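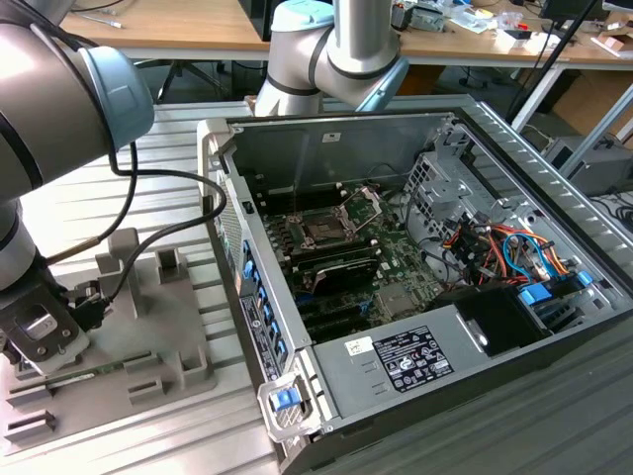 Open computer tower on the workbench, side panel removed.

Section 4. Setting up the ticket scanner at the entrance gate

This section is for the staff of museums, zoos and aquariums who use the Cluvlow ticket system. Before you start, the Cluvlow server must be running and the gate must have power. If the server is not installed yet, please go back to Section 3.

4.1 Connecting the scanner

1. Switch off the gate with the key on the inner side of the post.
2. Open the small door under the scanner window. On Runcombe gates the door slides down. On Lodau gates it opens to the left.
3. Push the scanner cable into the port marked S1 until you hear a click.
4. Close the door and switch on the gate. The ring light becomes orange, and after 30 seconds it becomes white.

Note: If the light stays orange, the scanner did not find the server. Check the network cable first, then repeat steps 1 to 4.

Caution: Do not pull the cable while the gate is on. The gate arm can open suddenly and hit a person who is standing close.

4.2 Adding the gate to your site

1. Log in to the Cluvlow office program as a manager.
2. Choose Gates, then Add New Gate.
3. Type the gate number. It is printed on a label inside the small door and has 8 digits.
4. Give the gate a name which your staff will understand, for example "Main hall" or "Seal pool exit".
5. Choose the ticket types that this gate will accept. Day tickets and family tickets are selected already. Annual passes you must select yourself.
6. Press Save.

Note: One site can have up to 79 gates. For more gates, you must create a second site under the same account.

4.3 Timed entry

Use timed entry when a hall or a feeding show has limited places. Go to Gates, choose the gate, and open the page Entry Times. Write the first entry time, the last entry time and the number of visitors for each time. Visitors who come too early will see a red light and the words "Please wait" on the display — the ticket is not used up by this, and they can scan it again later.

Timed entry does not work together with free re-entry. If both are switched on, the program keeps timed entry and switches off the other one.

4.4 Test before opening

1. Print a test ticket from the menu Tools.
2. Scan it at the gate. The light must be green and the arm must open.
3. Scan the same ticket again. Now the light must be red.
4. Delete the test ticket, or it will be counted in the visitor report of the day.

Gates from Khunthong have no ring light. Look at the display instead.

Last changed: 1/25/21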